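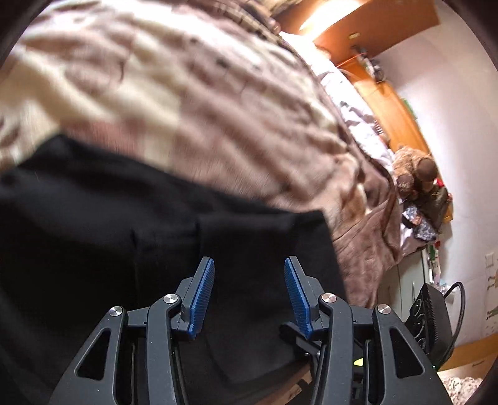 mossback72
Not buying it. Florkus says their sourdough starter is 1,000 years old, and the only proof is a card in the box. Whatever yeast was in there gets replaced by what's in your flour.

pandar_fan
Replaced how fast, though? I've had the Eltwood one going since June and it still smells different from my homemade jar.

mossback72
Do you feed them the same flour?

pandar_fan
No, rye for one.

mossback72
Well then.

crustyloaf
Disagree a bit. Age is marketing, sure, but mine doubled in 3 hours. I'd pay again.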